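Plalholm Refurbishment Workshop
Bench inspection checklist: desktop towers, side panel removed
Sheet 21, May revision

Scope

Applies to all mid-size and full-size desktop towers received at Plalholm for inspection, parts recovery or resale. Laptops and all-in-one units are covered on Sheet 74. Complete one checklist per unit. Mark each item P (pass), F (fail) or N (not applicable). Any F needs a comment. Comments from the last review are printed under the items they concern.

Section A. Before opening

A1. Mains lead disconnected and removed from the bench. P / F / N
A2. Power switch on the supply set to off, power button held in to discharge. P / F / N
A3. Unit number written on the job card and on the masking tape label.
Comment: Tape goes on the case, never on the removed panel. Two panels were swapped in the Kosidport batch and had to be matched by their scratches.
A4. Wrist strap connected to the bench earth point and tested. P / F / N
A5. Case laid on its side with the removable panel facing up. Feet not overhanging the bench.
A6. Bench clear of loose screws, swarf and metal offcuts.
Comment: Slatted benches collect screws in the grooves. Sweep along the slats with the soft brush before each unit and again at the end of the shift.

Section B. Case and frame

B1. Side panel removed, screws bagged and bag placed with the job card.
B2. Frame rails straight. No bent tabs along the opening.
Comment: Run a gloved finger along the slotted rail. Punched edges on cheaper cases are sharp enough to cut through a nitrile glove. Cotton-lined gloves are in the second drawer.
B3. No dents deeper than the panel lip. P / F / N
B4. No corrosion at the rear slots or the drive cage.
B5. Dust removed with the extractor brush. Compressed air not to be used at the bench.

Section C. Power supply

C1. All four fixing screws present and tight.
C2. Rating label present and legible. Copy the output figure to the job card.
Comment: Units rated below 300 watts go to parts recovery. If the label cannot be read in place, take the supply out and read it under the lamp. Do not estimate from the size of the housing.
C3. Housing closed and seal unbroken. A supply that has been opened is an automatic F.
C4. Fan turns freely by hand. P / F / N
C5. No scorching at the connectors.

Section D. Motherboard and processor

D1. Board seated on all standoffs.
D2. Capacitors upright, tops flat, no residue at the base.
D3. Cooler removed, old compound cleaned from the processor lid.
Comment: Lint-free wipe and isopropyl only. Work inwards from the edges of the lid so that compound is not pushed into the socket frame.
D4. Socket frame closed and lever latched.
D5. Processor marking recorded.
D6. Cooler bagged with its own clips. If the unit is to stand for longer than 72 hours without its cooler, fit a paper cover over the socket.
D7. Memory modules fully home, both end clips engaged where the slot has two.
Comment: A module can look level from above and still be unseated at one end. Check from the side with the torch.
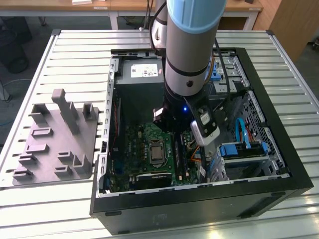 Side panel off, processor lid exposed in its socket frame. Items C2, D3 and D7.

Section E. Cables

E1. Thin leads to the front panel routed against the case wall and clear of the fan path.
E2. No nicked or flattened insulation. Pay attention to single wires where they pass over the frame rail.
E3. Drive connectors firm, no cracked housings.
E4. Spare connectors tied back with a reusable strap.
Comment: Cable ties were withdrawn. The cut ends scratch the board and cannot be undone for rework.

Section F. Closing

F1. Tool count agrees with the tray card.
F2. Nothing loose inside. Lift and tilt the case gently and listen.
F3. Panel refitted with original screws.
F4. Result entered in Pludolus before the unit leaves the bench.
Comment: Three cards were found filled in with no matching Pludolus entry. A unit without an entry is treated as not inspected and goes back to Section A.

Result: Pass / Pass after rework / Parts recovery

Units marked for rework go to the Nwachukwu rack, lower shelf, with the job card facing out. Parts recovery units go in the grey cage.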